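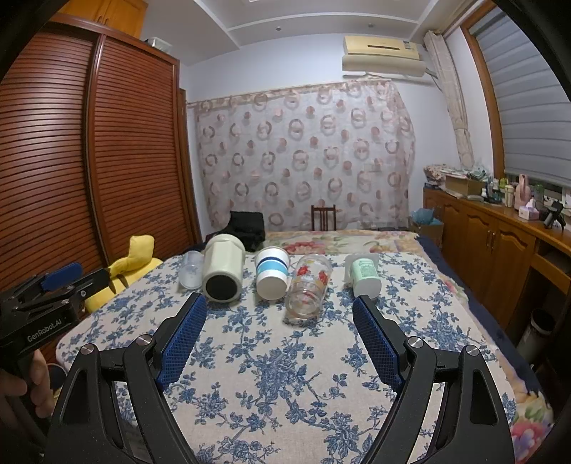
十一月的Vurex杯半决赛，Sturgate板球俱乐部主场迎战Skandano，全队仅得127分即全部出局，最终仍守住了这一分数，晋级决赛。赛后数日，陆续有会员及友队同仁来信询问比赛经过，俱乐部通讯因篇幅所限只刊登了比分。本人当日在场边担任记分工作，现将所见所想整理于此，供各位参阅。文中判断均为个人意见，不代表俱乐部立场。

一、赛前情况

比赛在Keogh球场进行。该场地熟悉的人不少，东侧边线较短，西侧地势略低，雨后出球明显偏慢。赛前一周降雨较多，场地人员直到比赛当日清晨才撤去三柱门区域的覆盖物。球道表面看上去平整，颜色偏深，以手指按压仍有弹性。双方队长在抛币前均到球道上查看了相当长的时间。

Sturgate队长Ratree Noiphan赢得抛币，选择先击球。这一决定在当时引起了一些议论。按照一般看法，球道潮湿时应当先投球，利用上午的水分为快速投球手争取侧向移动。Noiphan赛后的解释是，她判断球道会随着比赛进行越来越慢，下半场追分一方将很难把球打穿内场，与其在傍晚追分，不如先把分数放到记分牌上。她同时承认，如果开局丢掉的三柱门再多一些，这番道理恐怕没有人愿意听。

本赛季Sturgate的击球阵容并不稳定。开局组合先后调整数次，中段击球手多数时间是在替前面收拾局面。Noiphan本人是队中最可靠的一位，她在各项赛事中为俱乐部累计得到1,200分，其中相当一部分出自球队早早陷入困境的场次。Skandano则恰好相反，他们前四位击球手整个赛季几乎没有变动，追分是其所长，外界普遍将其视为夺冠热门。

二、上半场

开局阶段的情况比预想的更为不利。首位击球手在第二轮就被对方一记内摆球击中护腿，裁判举指，没有争议。另一位开局球员试图以直拍向中场外侧推进，球在球道上略微停顿，提前出拍，球落入掩护区外野手手中。此类出局方式在当天反复出现，双方都有，原因基本相同，即击球手按照正常球速完成动作，而球尚未到达。

Noiphan在第三顺位登场，随后较长一段时间内几乎不作大幅挥拍。她大量采用后脚防守，等球充分到位后再用腕部将球拨向腿侧，以单分和双分为主。看台上对这种打法的反应起初较为冷淡，有观众认为节奏过慢。从记分簿来看，这一阶段的得分速度确实不高，但队伍没有再丢三柱门，对方两位主力快速投球手的投球轮次也在此期间用去大半。

转折发生在饮水休息之后。Skandano换上左手慢速旋转投球手，该球员落点控制极好，连续数轮未让击球手得到出手空间。Noiphan一次离开击球线前迎，未能触球，守门员顺势击落横木。此后Sturgate的中后段击球迅速瓦解，有一次跑分出局尤其可惜，两位击球手对是否跑第二分理解不一，结果同时停在球道中段附近。对于业余队伍而言，呼叫不清是老问题，平时训练中反复强调，到了比赛里仍难以避免。

最后一对击球手多坚持了几轮，为总分增添了一些分数，其中包括一记从外侧边缘擦向第三人区域的四分球，击球者本人事后表示并非有意为之。上半场就此以127分结束，尚有数轮未用。

中场休息时，队员室内气氛平静。教练组没有作长篇讲话，仅就两点作出安排：一是所有投球手一律降低球速，把球投向三柱门；二是外野站位较平时向内收，迫使对方把球打高。Noiphan补充了一句，要求每个人在每一轮结束后看她一眼，以便随时调整位置。

三、下半场

到场观众有三百多人，对于本级别赛事而言属于较为可观的数字，其中Skandano的支持者占了多数。他们的开局组合起步相当顺利，首轮即得到一记边界球，随后又利用东侧短边线得分。若按此速度推进，比赛在茶歇之前便可结束。记分席上与本人同席的对方记分员当时已开始询问返程交通的安排。

Noiphan较早地换下了新球投球手，把球交给Dexter Quiambao。Quiambao上赛季末才加入俱乐部，此前主要在二队出场，投球属中速偏慢，动作并不出众，优势在于落点稳定，同时能够在不改变手臂速度的前提下投出慢球。在球速较快的场地，他常被对手针对，本季也有数场未获投球机会。Keogh球场当日的条件则十分适合他。

他的首个三柱门来自一记普通的好长度球，击球手欲从腿侧拉打，球弹起偏低，穿过拍与护腿之间击中中柱。第二个三柱门相隔不久，对方第三顺位击球手过早出拍，球高高飞向中外侧，Noiphan后退数步接杀。接球过程中她一度被阳光影响视线，在场边看来相当惊险。

Skandano随后改变策略，以防守为主，试图耗过Quiambao的投球轮次。就当时的比分而言，这一选择是合理的，目标分数不高，无须冒险。然而慢速球道上的单分同样不易取得，近身位置又有外野手紧逼，连续多轮几乎没有进账，压力逐渐转到击球一方。对方队长在一次急于跑分的过程中险些被直接命中三柱门，此后明显变得急躁，终于在一记慢球上将球挑给了中场外野手。

Quiambao全场共取得5个三柱门，其中最后一个出现在比赛接近结束之时，也是最值得记录的一个。当时Skandano所需分数已为个位，击球的是一位向来敢于出手的后段球员，上一轮刚刚以一记直线边界球令客队支持者起立欢呼。Noiphan没有把外野手撤到直线边界，反而将其调入内圈。Quiambao投出全场最慢的一球，击球手已完成整个挥拍动作，球才触地弹起，轻轻碰落横木。末位击球手次轮跑分出局，比赛结束。

四、若干看法

其一，关于先击球的决定。结果有利于Sturgate，但仅凭结果判断决定是否正确并不妥当。假如Skandano开局组合再多留场数轮，比赛走向会完全不同。较为公允的说法是，Noiphan对球道变化的判断准确，而她的击球阵容未能充分利用这一判断。127分在该球道上属于可守的分数，却绝不宽裕，倘若中段那次跑分出局得以避免，下半场便不必如此紧张。

其二，关于慢速投球手的使用。近年来本地各俱乐部在选拔投球手时普遍重视球速，青年队教练在试训时往往先看助跑和出手力量。此做法有其道理，夏季球道干硬时，球速确实是取得三柱门的直接手段。但本地赛季跨度较长，春秋两季球道潮湿的时间不短，像Quiambao这一类球员的价值应当得到更充分的承认。建议俱乐部在安排冬季室内训练时，将变速球列为单独课目，由有经验的球员带训。

其三，关于外野。本场Sturgate的接杀基本没有失误，地面球处理亦较前几场有所改善。唯独外野回传的准确度仍然不足，至少有两次因传球偏离守门员而送给对方额外的分数。在低分比赛中，此类失分的影响会被放大，希望决赛之前能够得到改进。

其四，关于场地。有来信者批评Keogh球场球道过慢，不适合承办半决赛。本人对此持保留意见。场地人员在连续降雨的条件下保证比赛按时开始，工作量可想而知。球道对双方一视同仁，也并未出现弹跳忽高忽低、危及击球手安全的情形。至于观赏性，不同观众自有不同的标准。当日看台上固然有人中途离席，最后几轮留在场边的人却无一坐着。不过，南侧入口的排水确有改善余地，现铺设的300米临时步道在低洼处仍有积水，行动不便的观众需要绕行。此事本人已另行去信说明。

五、决赛安排

决赛仍在Keogh球场举行，上午十时三十分开始，对手为另一场半决赛的胜者。该场因雨推迟，截至本文发出时尚未补赛。Quiambao在半决赛末段左脚踝略有不适，理疗师认为休息数日即可恢复训练，能否出场以俱乐部公告为准。首位开局击球手的人选仍未确定，据了解，Noiphan正在考虑由自己提前登场，本人倾向于她留在第三顺位。

有意随队观赛的会员请直接与领队联系，停车位有限，尽量合乘。半决赛记分簿已经核对完毕，其中上半场第十一轮的一个腿侧附加分原误记为击球手得分，总分不受影响，个人得分已更正。需要查阅者可于训练日傍晚到队员室索取，阅后请放回原处。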